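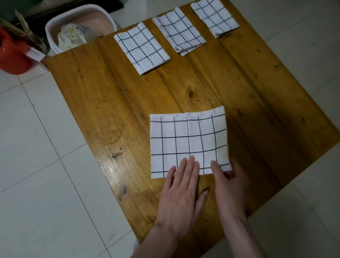 4.2 Folding and laying out the gridded pieces

The second task was made for people who fold at home every day but who never think about how they do it. Each participant received a set of white pieces with a dark blue grid, and worked with them on a square wooden surface. The grid was chosen by Ilaria Sartori after the first trials in April, when we used plain white pieces and the coders could not agree on where the fold was placed. With the lines, a fold can be described by the column or the row where it falls, and a fold that goes slightly off the line is easy to notice.

We asked the participants to make the folded pieces flat and to put them on the far side of the surface, leaving free space near the body. We did not say how to arrange them. Of the 38 participants, 19 made a row, and the others made a pile or changed from one way to the other during the task. The rows were often not straight. We coded a row as staggered when the near edges of the pieces did not follow one line.

Flattening was coded separately from folding. A participant may press the piece with an open hand while the other hand already holds an edge for the next fold, and in this case both actions were given the same starting time. Jennylyn Talavera and Marek Ševčík coded all the sessions independently, and differences were discussed with Ginevra Grasso.

In the laying-out part, the pieces are not folded in a row but placed over one another, so that together they cover as much of the wood as possible. Figure 4 shows a small piece with a ragged lower edge held in both hands just over the board, which is already largely covered by the grid, with some wood still open between the notches.

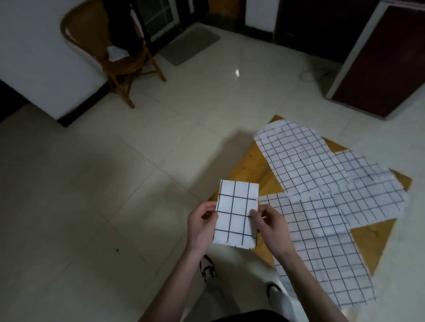 Going past the edge of the board was allowed, and we did not count it as an error. Several participants asked if the lines of neighboring pieces must meet. The answer given was always that they could decide this by themselves. For the analysis we kept two measures, the part of the wood which stayed uncovered at the end and the number of times that a piece was lifted again after it was placed. The second measure is less reliable, as small corrections with one finger were difficult to separate from real lifting.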